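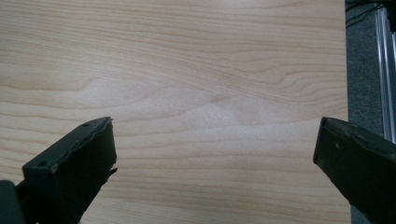 La mesa clara del comedor, con la veta a lo largo y el reflejo de la luz en el centro.

Cómo cuidar una mesa de superficie clara y lisa

Escribo esta guía porque varios lectores me han preguntado por la mesa que sale en mis otras páginas. El español no es mi primera lengua, así que pido disculpas por alguna frase rara. Las instrucciones las he revisado con cuidado y son las mismas que sigo en mi casa.

La guía sirve para mesas con acabado liso, tanto chapa barnizada como laminado. No sirve para madera tratada solamente con aceite o con cera, que necesita otros productos y bastante más paciencia. Si usted no sabe qué acabado tiene su mesa, lea primero el apartado siguiente.

Antes de empezar: conocer el acabado

Ponga una gota de agua en una zona poco visible, por ejemplo cerca de una pata, y espere 2 minutos. Si la gota queda redonda y se seca con el paño sin dejar marca, el acabado está cerrado y puede continuar. Si la superficie se oscurece debajo de la gota, el agua ha entrado y no debe usar el método de esta página.

Para distinguir la chapa del laminado, mire el canto. En la chapa es frecuente encontrar un canto pegado aparte, pero en el laminado también, de modo que esta prueba no siempre es segura. Blair Lindsay, que me vendió la mesa, me recomendó tratarla en caso de duda como si fuera chapa, es decir, con menos agua. Desde entonces lo hago así.

Material necesario

Dos paños de microfibra, uno para lavar y otro para secar
Un cubo pequeño con 700 ml de agua tibia
Unas gotas de jabón neutro
Una lija muy fina, de grano 400, solamente para mesas barnizadas (es opcional y se explica al final)

No compre limpiadores con silicona. Dejan un brillo bonito los primeros días, pero después forman una película donde se quedan marcados los dedos, y quitarla cuesta mucho trabajo.

Paso 1. Retirar el polvo

Quite todo lo que haya sobre la mesa, también el mantel y los salvamanteles. Pase el paño seco en el sentido de la veta, sin apretar. Si hay migas duras, recójalas antes con la mano o con un cepillo blando. Una miga arrastrada debajo del paño puede hacer una raya fina que después se ve mucho con la luz de lado.

Paso 2. Lavar

Moje el paño en el agua con jabón y escúrralo muy bien. Debe estar húmedo, sin gotear. Trabaje en franjas largas, siguiendo las líneas de la veta de un extremo al otro. Donde el dibujo hace curvas no es necesario seguir la curva; basta con mantener la dirección general.

Enjuague el paño a menudo. En una madera clara se nota enseguida el agua sucia, sobre todo en los bordes, donde la gente apoya los brazos.

Paso 3. Secar

Seque inmediatamente con el segundo paño. No deje que el agua se seque sola, y ponga atención a las juntas y a los cantos, que son los puntos débiles. Si la mesa es extensible, como el modelo Dunbar que tiene mi amiga Chaltu Chala, abra también las alas y seque la ranura.

Paso 4. Revisar con la luz de lado

Agáchese un poco y mire la superficie casi a la altura de los ojos, en dirección a la ventana o a la lámpara. En la zona donde la luz se refleja, la veta casi desaparece y quedan a la vista otras cosas: restos de jabón, huellas, cercos de vasos. Después cambie de sitio y mire otra vez, para que el reflejo caiga en otra parte. Yo doy la vuelta completa a la mesa.

Si encuentra una zona mate o pegajosa, repita el paso 2 solamente allí, con agua limpia sin jabón.

En la foto siguiente se ve la parte que más me gusta de este tipo de tablero, donde las líneas suben en forma de arco poco marcado y bajan a los dos lados. Conviene fijarse bien en un dibujo así, porque un cerco tenue se puede confundir con la veta.

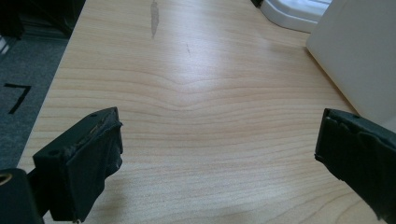 Paso 5. Tratar los cercos (opcional)

Para un cerco blanco reciente en una mesa barnizada, deje primero secar la mesa 36 horas sin taparla. Muchas veces el cerco se va solo. Si no se va, puede pasar la lija de grano 400 con muchísima suavidad, siempre en el sentido de la veta, y limpiar el polvo con un paño seco. La zona quedará más mate y quizá necesite una capa nueva de barniz.

En el laminado no use lija nunca. El dibujo es una capa muy fina y, si se gasta, no se puede reparar.

Con qué frecuencia

El polvo lo quito cada día y el lavado completo lo hago una vez por semana. En mayo, cuando abro más las ventanas y entra el polen, lavo la mesa con más frecuencia.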